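About Us

Woteo is a small workshop that takes care of two-arm robot cells. We set them up, we look after them every week, and we repair them when a joint or a cable gives up. Shabani Odera started the company with one bench and a borrowed set of hex keys. Today we are 7 people.

Most of our days go to one cell, which we call Kaijage. Its arms stand on a common aluminum rail, and each carries a small camera above the gripper. We use it to try every repair method before we offer it to a customer. 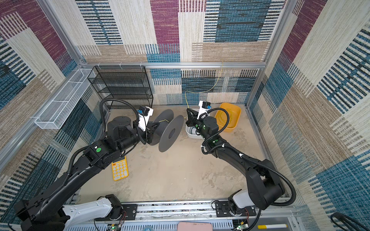 How often does a cell need service?
Every 40 hours of running, and after any change of gripper or camera mount.

Obadia Chege checks the cable sheaths and the bolts of the base plates. Esther Muli keeps the service book – please ask her for a copy, she is glad to send it. After the mechanical check we let the arms handle a spool together. With one gripper on the spool and the other on the cord, a small error in alignment shows quickly.

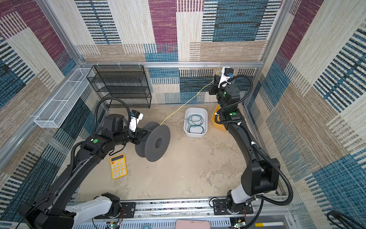 We repeat this test for 30 minutes, and Erick Okoth writes down each stop. Visitors are welcome on Wednesday.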